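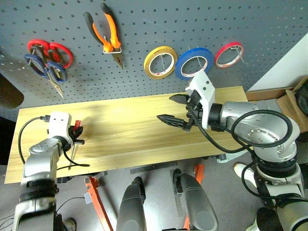 Can grown-ups change jobs?

When I was eight I thought a job was like your eye color. You got one and that was that. My neighbor Laurier Carrier drove the bus in Starnham, so in my head he was born a bus driver and would be one when he was 100. Then one June he stopped driving buses and started baking bread! I was so confused that I asked him if he was allowed to do that.

He was. Changing from one kind of work to a very different kind is called a career change, and lots of people do it (some do it three or four times). I've done it once myself. I used to add up numbers in an office at a company called Mocanu, and now I write for kids.

Why would somebody switch?

All sorts of reasons. Some people get bored. Some get a sore back from lifting things and need a job with a chair. Sometimes a company closes and everyone who works there has to find something else, and that can be a sad and worrying time for a family. And some people just keep thinking about another job while they're brushing their teeth, until one day they decide to try it.

Do you have to start all over again?

Sort of! My friend Shahab Daneshvar was a nurse for 10 years before he learned to repair clocks. He had to be a beginner again. He took evening classes in Pondinau, starting at six o'clock, and the other students were mostly younger than he was. The first clock he put back together ran backward. I have seen it. He kept it.

But he didn't lose everything he knew. Nurses are careful with tiny things, and they're good at staying calm when somebody is upset. You'd be surprised how upset people get about Grandma's clock. Skills you can carry from one job to the next have a long name: transferable skills. "Transfer" means to move something from one place to another, like when you change buses.

Is it scary?

Yes, a bit. New jobs often pay less at the start, so people may save up money first. Shahab saved for around two years. I remember feeling wobbly on my last day at Mocanu, even though I was the one who had picked it.

Are you ever too old?

The oldest person in Shahab's class was 71, and she was better at it than he was.

Something to try

Ask a grown-up you know what their very first job was, and then ask what they learned there that they still use. My mom's answer was folding sweaters in a store. She still folds mine if I leave them on a chair.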